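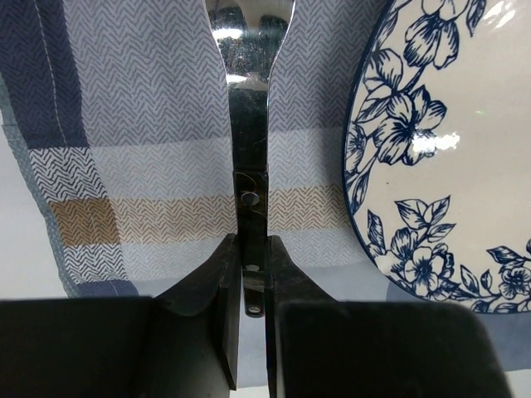 Why Did the Table-Setting Robot Let Go?

Setting a table sounds easy. You put down a napkin, then a plate, then the knife and the mug. Most people can do it while talking about something else. For a robot, each of those jobs is a separate problem, and a small mistake in one of them can end with a broken plate.

A robot named Nestach broke one in August. Nestach works in a test room run by a group called Wandovetti, where people teach robot arms to do chores. The plate hit the floor in two big pieces and a lot of tiny ones. Nobody was hurt. The people in the room still stopped all work for the rest of the day, and finding the real cause took them most of a week.

What a gripper is

A robot arm needs something at the end of it to hold things. That part is called a gripper. Nestach's gripper has two thick black fingers that move toward each other and apart again, a bit like your thumb and first finger when you pick up a grape. A small camera sits close to the fingers so the robot can see what it is reaching for.

Two fingers can do a lot, but they can't do everything your hand does. Your hand has skin that feels when something starts to slide. When a wet glass slips, you squeeze harder before you have even thought about it. Nestach has no skin. It has a sensor, a part that measures how hard the fingers are pushing. The sensor sends a number to the computer many times each second, and the computer uses that number to decide whether to squeeze more, squeeze less or stay the same.

What happened

Adanech Demissie was running the test that Saturday. Nestach had already moved one plate without trouble. It picked up a second plate by the rim, lifted it and began to swing it across the table. Partway there, the fingers opened. The plate fell, hit the edge of the table and went over the side.

Adanech pressed the stop button, a big red button that cuts off power to the arm's motors. The arm stayed where it was. She checked that everyone was standing back, and then she wrote down the time, 2:40 in the afternoon, before anyone swept up.

Writing things down first may seem strange when there is broken china on the floor. But people forget details quickly, and they also start to guess. A note made right away is much more useful than a memory from the next morning.
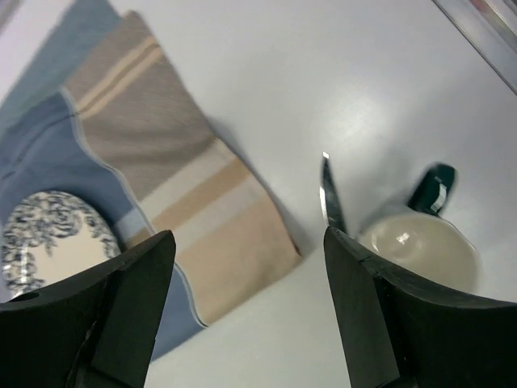 A table like this is hard work for a gripper. Cloth is soft and changes shape when you push on it. A plate is hard, smooth and low, so the fingers have to get hold of it at the rim. A mug has a handle sticking out. A knife is narrow, and it is sharp, so it matters a great deal which way it is pointing and who is nearby. The robot can't use the same squeeze for all of these.

Looking for the fault

The first guess was that the plate was too slippery. Keith Fothergill tested this by having Nestach lift the same kind of plate 100 times, a few inches above a thick foam pad. It dropped none of them. So the plate was probably not the problem.

The second guess was that the computer program had a mistake in it. Tuulikki Karppinen read through the log. A log is a list the computer keeps of everything the robot did and everything its sensors reported. This one had 659 lines from the minute of the accident. On most of them, the squeeze number looked normal. Then, for less than a second, it jumped up very high, as if the fingers were crushing the plate.

They weren't crushing it. But the computer believed the number. It had been told to open the fingers if the squeeze ever got too strong, so that the robot would never crush a cup or pinch a person's hand. It followed that rule, and the plate fell.

Why was the number wrong? Hatem El Idrissi found the answer with a flashlight. A thin wire ran from the sensor back along the arm. Every time the wrist turned, the wire bent in the same spot. After many weeks of bending, its outer cover had split and some of the metal strands inside had snapped. When the wrist was straight, the broken ends touched and the signal got through. When it turned far enough, they came apart, and the computer got a false number.

This also explained the foam pad test. Keith had the arm go straight up and straight down, so the wrist never turned. When he tried again with a turn added, the false number showed up on the fourth try.

An engineer calls this kind of trouble an intermittent fault. Intermittent means it comes and goes. You may have had a pair of headphones that worked only when you held the cord a certain way. It is the same kind of fault.

What they changed

The broken wire was replaced, and the new one has a loose loop near the wrist so it doesn't bend so sharply. Orvokki Saarela, who is in charge of safety in the room, added it to the list of parts that get checked every 40 hours of running time.

The rule in the program was changed too. Opening the fingers is a good idea if they are pinching someone. It is a bad idea if the robot is holding a plate, or a knife, up in the air. Now, when the squeeze number jumps in a way that doesn't make sense, Nestach stops moving, keeps its fingers where they are and turns on a yellow light. A person comes over and decides what to do. If a hand really is caught, there is a separate release lever that works even with the power off.

Orvokki also put tape on the floor around the table. When the arm is on, people stay behind the tape.

If you ever visit a place with a robot arm

Look for the tape or the fence and stay outside it, even if the arm is still. A robot that isn't moving may only be waiting for its next instruction.

Find out where the stop button is.

Don't hand things to the robot or take things from it unless the person in charge tells you to.

If something falls, leave it there and tell a grown-up.

Words to know

Gripper: the part of a robot that holds things.
Sensor: a part that measures something, such as a push, light or heat.
Log: a computer's list of what happened and when.
Intermittent: happening at some times and not at others.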